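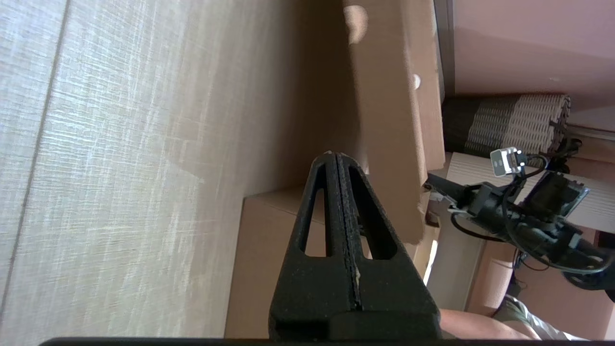 4주차 강의 노트: 유료방송 사업자와 콘텐츠 사업자의 재송신 협상

최종 수정: 6월
인쇄 | 이메일로 보내기

지난주에 광고 수입과 수신료 수입의 구성을 다루었다. 이번 주는 채널을 가진 쪽과 가입자를 가진 쪽이 어떤 조건으로 계약을 맺는지, 계약이 깨졌을 때 양쪽의 손익이 어떻게 달라지는지를 본다. 읽기 자료 가운데 Mercy Tanui의 논문은 2절까지만 읽어 오면 된다. 3절의 수식은 시험 범위에 들어가지 않는다.

1. 용어 정리

재송신료: 유료방송 사업자가 채널을 내보내는 대가로 콘텐츠 사업자에게 지급하는 금액. 보통 가입자 한 명당 월 단위로 정한다. 영어 자료에서는 carriage fee와 retransmission fee가 섞여 쓰이는데, 이 수업에서는 구분하지 않는다. 원문에서 둘을 나누어 쓰는 경우에만 따로 표시하겠다.

묶음 계약: 인기 채널과 비인기 채널을 한 계약에 넣는 방식. 콘텐츠 사업자는 인기 채널의 협상력을 나머지 채널에 옮겨 쓸 수 있다.

최소 보급률 조항: 전체 가입자 중 일정 비율 이상이 해당 채널을 받아 보도록 보장하는 조항. 이 조항이 있으면 유료방송 사업자는 채널을 값비싼 선택형 상품으로 옮기기 어렵다.

최혜 대우 조항: 다른 사업자에게 더 낮은 단가를 적용하면 같은 단가를 이쪽에도 적용한다는 약속. 대형 사업자가 주로 요구한다.

송출 중단: 계약이 만료된 뒤 합의 없이 채널이 빠지는 것. 신문에서는 블랙아웃이라고 쓴다.

2. 기본 모형

채널 사업자 A와 유료방송 사업자 B가 있다고 하자. 합의하면 A는 재송신료와 광고 수입을 얻고, B는 가입자를 유지한다. 합의하지 못하면 A는 B의 가입자에게서 나오는 두 가지 수입을 모두 잃고, B는 그 채널 때문에 떠나는 가입자의 요금을 잃는다. 단가는 이 두 손실의 크기 사이에서 정해진다.

B의 손실을 계산할 때 해지한 가입자만 세면 과소평가가 된다. 남은 가입자에게 주는 요금 할인과 상담 비용도 넣어야 한다. 반대로 A의 손실을 계산할 때는 떠난 가입자가 다른 유료방송으로 옮겨 가서 같은 채널을 계속 보는 경우를 빼야 한다. 작년 답안에서 이 부분을 빠뜨린 사람이 많았다.

협상력에 영향을 주는 변수는 다음과 같다.

- 대체 가능한 채널의 수
- 독점 중계권의 잔여 기간
- B의 시장 점유율
- 계약 만료 시점과 주요 경기 일정의 간격
- A가 직접 운영하는 온라인 서비스의 유무

마지막 변수는 최근 들어 비중이 커졌다. A가 가입자에게 직접 판매할 수 있으면 송출이 중단되어도 수입의 일부를 회수한다. 다만 직접 판매에는 고객 확보 비용과 결제, 고객 응대 비용이 들고 해지율도 높다. B는 A의 직접 판매를 이유로 재송신료 인하를 요구할 수 있다. 같은 콘텐츠를 다른 경로로 살 수 있다면 B의 상품에 들어 있는 채널의 독점성이 떨어지기 때문이다.

3. 사례: Hustberg와 Keltcombe

Hustberg는 스포츠 채널 2개와 일반 오락 채널 3개를 가진 콘텐츠 사업자이고, Keltcombe는 케이블 사업자이다. 기존 계약은 다섯 채널을 모두 묶은 것이었다. 갱신 협상에서 Hustberg는 10퍼센트 인상을 요구했고, Keltcombe는 오락 채널을 계약에서 빼고 스포츠 채널만 현 단가로 유지하자고 제안했다.

합의가 이루어지지 않아 31일 동안 송출이 중단되었다. 중단 기간에 Keltcombe는 가입자에게 요금 일부를 돌려주었고, Hustberg는 광고주에게 보장한 노출량을 채우지 못해 보상 광고를 편성했다. 최종 계약에서는 다섯 채널이 모두 남았으나 오락 채널에 걸려 있던 최소 보급률 조항이 삭제되었다. 스포츠 채널의 단가는 인상되었다.
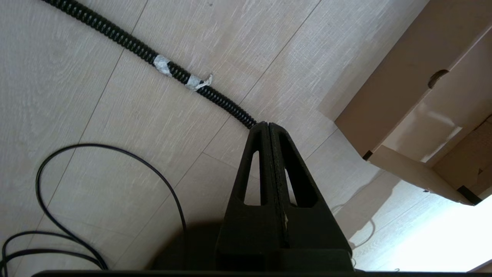

미디어산업학과 방송경영 전공

결과만 보면 양쪽이 반씩 양보한 것으로 읽기 쉽다. 조항별로 나누어 보면 해석이 달라진다. 최소 보급률 조항이 없어지면 Keltcombe는 다음 해부터 오락 채널을 상위 상품으로 옮길 수 있다. 단가가 그대로여도 지급 대상 가입자가 줄어 총지급액이 감소한다. 채널을 받아 보는 가구가 줄면 Hustberg의 광고 수입도 같이 준다. 따라서 계약의 가치를 비교할 때는 단가와 지급 대상 가입자 수를 곱한 값에 광고 수입의 변화까지 더해서 본다.

Pirjo Turunen은 이 사례를 다룬 글에서 송출 중단의 시점에 주목한다. 중단이 시작된 때는 시즌이 끝난 뒤였고, 합의는 다음 시즌 개막 직전에 나왔다. 비시즌에는 스포츠 채널이 빠져도 해지가 적으므로 Keltcombe가 버틸 수 있었다는 설명이다. 이 설명은 2절의 모형과 맞는다. 다만 해지 자료가 공개되지 않아 직접 확인할 수는 없다.

4. 온라인 전환과 계약 구조

Mohamedi는 유료방송 계약을 유지하면서 같은 채널을 온라인으로도 파는 방식을 택했다. 온라인 상품의 가격을 유료방송의 재송신 단가보다 훨씬 높게 잡은 점이 특징이다. 가격을 낮추면 유료방송 가입자가 빠져나가고, 그만큼 재송신료 수입이 줄어든다.

Korero는 유료방송 계약을 갱신하지 않고 온라인만 남겼다. 첫해 매출은 줄었으나 시청 기록을 직접 확보하게 되어 광고 판매 방식을 바꾸었다. 두 회사를 비교할 때 매출만 보지 말고 가입자당 수입, 해지율, 고객 확보 비용을 같은 표에 놓고 볼 것. 표 양식은 강의실 게시판에 올려 두었다.

두 방식의 차이는 중계권 계약에도 나타난다. 중계권을 유료방송용과 온라인용으로 나누어 사는 경우 온라인 권리가 빠져 있으면 직접 판매 상품에서 해당 경기를 내보낼 수 없다. 보유한 권리의 범위를 먼저 확인한 뒤에 상품 구성을 논해야 한다.

5. 과제

(1) 3절 사례에서 Hustberg가 온라인 직접 판매 상품을 이미 운영하고 있었다고 가정하고, 송출 중단 시 양쪽의 손실이 어떻게 달라지는지 2절의 모형으로 설명하시오.

(2) 최소 보급률 조항을 유지하는 대신 단가를 낮추는 계약안을 Keltcombe의 입장에서 검토하시오. 필요한 가정은 직접 세우고 명시할 것.

(3) Mohamedi와 Korero 중 하나를 골라 다음 계약 갱신 때 예상되는 쟁점을 쓰시오.

분량은 세 문제를 합쳐 A4 3쪽 이내. 표와 참고문헌은 분량에 넣지 않는다. 다음 수업 시작 전까지 게시판에 제출하고, 파일 이름에 학번을 쓴다.

다음 주 주제는 중계권 경매이다. 교재 해당 장의 앞부분에 나오는 승자의 저주 개념을 미리 읽어 올 것.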